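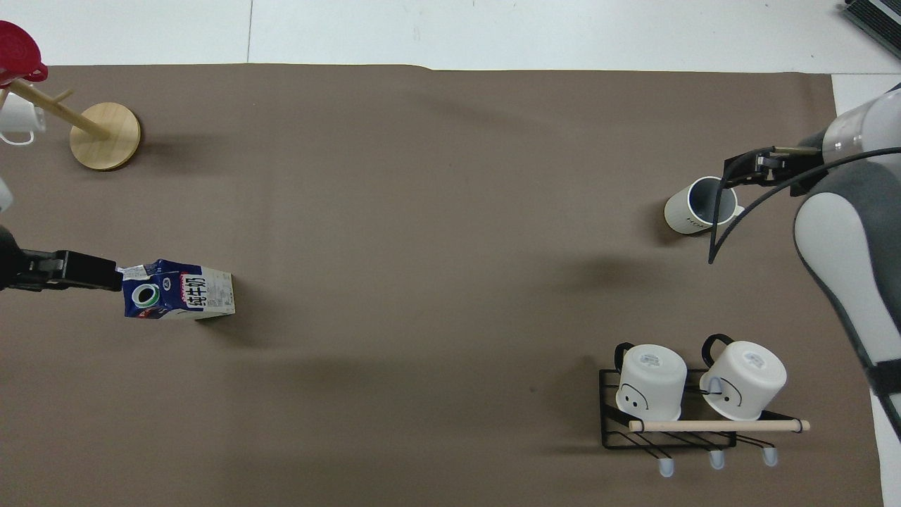 Eating Well on a Student Budget: What We Learned From One Month of Shared Cooking

Student project report, Household Economics, second-year option
Presturwood College

Print this page | E-mail this page

Why we picked this subject

When our group first sat down to choose a project, we had a long list of rather grand ideas, and it took us most of an afternoon to admit that the thing we talked about more than anything else was lunch. All of us had moved out of our parents' homes within the past two years, and all of us had been surprised (and a little embarrassed) by how quickly the grocery money went. So we decided to find out whether the 4 of us, shopping and cooking together, could eat better food for less than we had been spending separately. We gave ourselves the whole of July, a shared kitchen in the Indau building, and a budget of $297 for the group. That had to cover breakfast and supper on every day of the month, with lunches made from leftovers where there were any.

How we set it up

Before the month began, each of us kept every grocery receipt from June and put them in a shoebox. Adding them up was not a cheerful evening. Between us we had spent a good deal more than $297, and a surprising share of it had gone on things bought one at a time on the way home: a sandwich, a small tub of cut fruit, a bag of salad that was half thrown out later in the week.

We then wrote a few rules. We would shop once a week from a list and do one small top-up for milk, bread and greens. We would plan suppers a week ahead but leave two evenings open, so that we could use up whatever was lying in the refrigerator. Coffee and anything eaten outside the apartment came out of our own pockets and is left out of the figures. We went back and forth on the coffee for longer than I would like to admit!

Where we shopped

Most of the dry goods came from Marchetti, the wholesale grocer behind the train station, which will sell to anybody who is willing to carry a big sack home. Rice, lentils, oats, rolled barley and canned tomatoes were all bought there in the first week, and that one trip ate up more than a third of the whole budget. It felt quite alarming at the time, and one of us wanted to take the barley back. By the third week we were very glad of it, as the weekly shop had shrunk to vegetables, eggs, dairy and a little meat.

For vegetables we used the Jallby street market, going in the last hour before closing. The sellers there would often rather let a crate of peppers go cheaply than load it back into the van. You do have to be flexible. We came home one evening with a huge amount of zucchini and no plan at all, and ate it as soup, as fritters, grated into pasta sauce, and finally in a chocolate cake, which was the best of the lot.

What we cooked

I won't list every meal (there is a full menu in the appendix to the printed copy), but a few turned up again and again. Lentil stew with carrots was made every week, and it was always better on the second day. Baked oats with apples took over from boxed cereal and kept us full until early afternoon. A whole chicken, roasted once a week, gave us one proper supper, a rice dish the next day, and then a pot of stock from the bones. None of us had made stock before, and I think we were all a bit proud of it.

To check that we weren't simply eating less, we wrote down portions for one ordinary day in each week and worked out the energy with the tables from our nutrition class. The lowest of those days came to 1773 calories per person before any snacks, and the others were higher. Four of us with different appetites can't really be treated as one average eater, and our lecturer rightly pointed this out on our draft, so please take that number as a rough check and no more.

What it cost

We finished the month inside the $297, with a little left over that went toward a pineapple. The $200 mark was passed early in the third week, which worried us until we saw how full the cupboards still were.

The largest savings came from dry goods and from the late market trips. Cheese was where we did worst. We bought it in small packs, never had enough, and went back for more, and if we did this again we would buy one large block at the start and grate and freeze part of it.

What was harder than we expected

Time was the big one. Chopping, washing up and planning took a real bite out of our evenings, and during the week when two of us had lab reports due the plan nearly fell apart. We ate eggs on toast three evenings running. A couple of bags of stew in the freezer would have saved us, and from then on we doubled the recipe every time.

Taste was another matter. One of us can't stand cilantro and another would put it on breakfast if allowed, so we learned to serve it in a bowl on the side, along with chili flakes and chopped onion. It's a small thing, but meals were a lot more peaceful afterward.

We have carried on with the shared weekly shop since the project ended, though on a looser plan and with a proper line in the budget for cheese.

14 shares | 3 comments

Related reports
Packed Lunches and the Afternoon Slump
Does a Bigger Freezer Pay for Itself?
Growing Herbs on a North-Facing Windowsill
Reading Unit Prices: A Short Guide for First-Years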